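Point d'étape – cycle d'étude hebdomadaire de la paracha, maison d'étude Clamholm
8 avril 2021
À l'attention du fonds Najafi

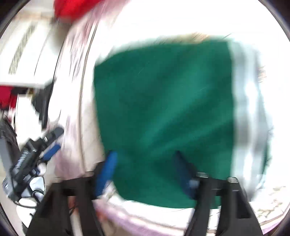 Je reprends là où le rapport de février s'arrêtait. Les séances du jeudi soir ont repris après Pessah, toujours en visio, 40 minutes de texte puis discussion libre. Cette semaine c'est Chemini, donc la mort de Nadav et Avihou, le silence d'Aaron. Beaucoup de questions, on a débordé. Je préfère ça au contraire.

Inscrits : 32. Présents régulièrement, moins, surtout les semaines de vacances scolaires. Le groupe des débutants (lecture de l'hébreu) compte 12 personnes et avance lentement mais avance. Ils en sont aux premiers versets de Rachi, avec voyelles. Prévu plus tôt, je sais.

Feuillets : le livret sur Vayikra est relu et parti à l'impression chez Tillum. Livraison annoncée pour la fin du mois. Celui sur Bamidbar est en retard – la traduction des notes prend plus de temps que ce que j'avais écrit dans la demande initiale. Il me manque encore les deux dernières sections et l'index des sources. Je ne promet plus de date avant d'avoir tout en main.

Enregistrements. Les cours sont déposés chaque vendredi matin sur l'espace Druridetti. Format audio seulement, 30 minutes après coupe. Plusieurs participants demandent des fichiers plus courts pour écouter en marchant, à voir. Le son de la séance sur Tsav est mauvais, je vais la refaire.

Budget : la ligne impression est presque consommée, la ligne déplacements pas touchée (forcément). Je demande à basculer la seconde sur la première pour couvrir le tirage de Bamidbar. Merci de me répondre par écrit, il me faut la trace pour les comptes.

Pour la suite – Tazria-Metsora, puis la préparation de Chavouot. Idée d'une étude sur le livre de Ruth en trois soirées, les débutants avec les autres. Reste à trouver un horaire qui convient aux familles, et à savoir si on pourra se réunir en salle ou pas d'ici là.

Les justificatifs suivent dans un envoi séparé, il me manque une facture de Tillum que j'ai redemandé hier.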